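Sterkside > Notices > Crew and players wanted

2024-06-11, posted by the Flolludex tour desk

Flolludex needs a bass player and one driver who can also tune a guitar, for nine club dates in April. We have read plenty of ads like this one, and most of them lie about the money, so ours comes first. You get 45 dollars a show plus meals. If somebody promises you "exposure" on top, ask them what it paid last time.

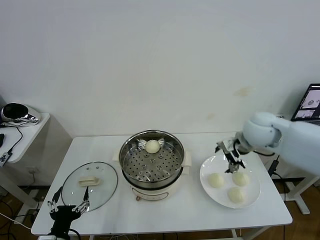 One bun in the steamer.

The set is 48 minutes long. You should know all of it before the first rehearsal, and yes, we have heard "I pick things up quickly" before. The van is old. The Lakov bass amp works most nights - bring your own if you don't trust it, and we wouldn't blame you. 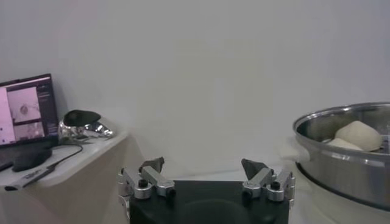 Laptop on the table, steel pot to the right.

The biggest room on the run holds 299 people. The promoter says it will be full. We'll believe that when we see it, and you should plan on smaller crowds. There is no label interest, whatever you may have read, and no bonus if that changes.

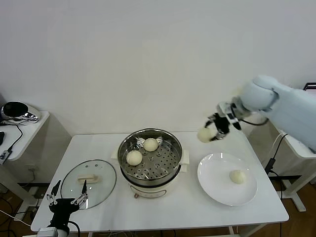

Two buns on the tray, glass lid off to the side.

To apply, send two live recordings to the Choi rehearsal rooms in Sterkside, marked "Flolludex bass" or "Flolludex driver". Phone recordings are fine. Studio demos don't tell us much - anyone can fix a bad take. Drivers should send a copy of a valid license instead.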